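Handbuch Spielstandanzeige Andero -- Teil 2: Aufstellen und erste Inbetriebnahme in der Halle

Zuletzt aktualisiert: April
Kategorie: Anleitungen > Basketball > Anzeigetafeln und Zeitnahme
Drucken | Per E-Mail senden

Dieser Teil richtet sich an Personen, welche am Kampfgericht sitzen und die Anzeige vor dem Spiel selbst aufbauen. Technische Kenntnisse sind nicht notwendig. Die Montage der Wandhalterung ist in Teil 1 beschrieben und muss schon abgeschlossen sein.

2.1 Vor dem Einschalten

1. Stellen Sie das Bedienpult auf den Tisch des Kampfgerichts, mit der Seite der Tasten zu Ihnen. Zwischen Pult und Anzeige soll eine freie Sicht bestehen.

2. Verbinden Sie zuerst das Netzkabel mit dem Pult und erst danach mit der Steckdose.

3. Schalten Sie die Anzeige am seitlichen Schalter ein. Es erscheinen für kurze Zeit alle Segmente. Wenn ein Segment dunkel bleibt, notieren Sie die Stelle und lesen Sie den Abschnitt 5.3.

ACHTUNG: Die Anzeige darf nicht geöffnet werden, solange sie am Strom angeschlossen ist. Auch nach dem Ausstecken müssen Sie 11 Minuten warten.

2.2 Pult und Anzeige koppeln

1. Halten Sie die Taste MENÜ gedrückt, bis das Pult zweimal piept.

2. Wählen Sie mit den Pfeiltasten den Kanal. Ab Werk ist der Kanal 177 eingestellt. In Hallen mit mehreren Spielfeldern braucht jedes Feld einen eigenen Kanal, sonst ändert das Nachbarfeld Ihre Punkte mit.

3. Bestätigen Sie mit OK. Auf der Anzeige steht jetzt 0 : 0.

Hinweis: In der Sporthalle Jalbridge, wo wir das System eine ganze Saison geprüft haben, war die Verbindung hinter der ausgezogenen Tribüne schwächer. Innes Munro hat dort das Pult um zwei Meter zur Mittellinie verschoben, und danach gab es keine Unterbrechung mehr.
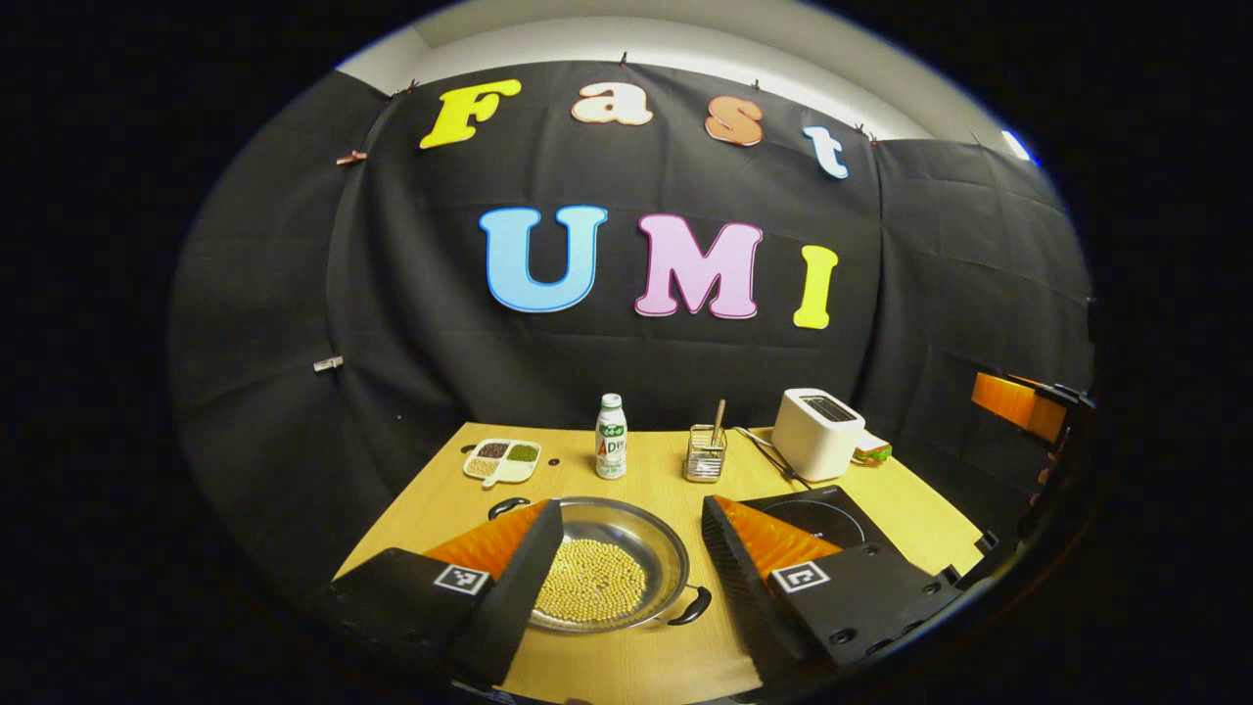 2.3 Spieluhr und Viertel einstellen

1. Drücken Sie UHR und geben Sie die Spielzeit pro Viertel ein. Die Eingabe erfolgt in Sekunden -- für kürzere Viertel in den Jugendklassen also zum Beispiel 700 nur dann, wenn Ihre Liga dies wirklich so vorsieht. Der höchste mögliche Wert ist 900.

2. Geben Sie die Länge der Pausen ein. Die Halbzeitpause hat ein eigenes Feld.

3. Stellen Sie ein, ob die Uhr beim Ende des Viertels das Signal automatisch gibt. Wir empfehlen «Ja».

4. Speichern Sie mit OK. Ohne Speichern gehen die Werte beim Ausschalten verloren.

VORSICHT: Das Signalhorn ist sehr laut. Niemand soll beim Test direkt davor stehen, besonders keine Kinder.

2.4 Mannschaftsnamen

Sie können pro Mannschaft einen Namen mit höchstens acht Zeichen eingeben. «Pludport» passt somit genau, bei «Orlandini» müssen Sie kürzen. Umlaute werden als AE, OE und UE angezeigt.

2.5 Probelauf

1. Starten Sie die Uhr und lassen Sie sie eine Minute laufen.

2. Geben Sie jeder Mannschaft einen Korb mit zwei und einen mit drei Punkten. Nehmen Sie danach mit MINUS einen Punkt zurück.

3. Zählen Sie fünf Mannschaftsfouls hoch. Beim fünften muss das Foulfeld rot leuchten.

4. Drücken Sie lange auf NEUES SPIEL. Punkte und Fouls gehen auf null, die Namen bleiben gespeichert.

Führen Sie den Probelauf vor dem Einlassen der Zuschauer durch. Wenn am Freitag abends gespielt wird und am Nachmittag noch Training ist, genügt auch die Zeit zwischen beiden.

Fragen und Korrekturen zu diesem Teil bitte an Gemma Rinaldi, Technische Dokumentation. Weiter mit Teil 3: Die 24-Sekunden-Anlage.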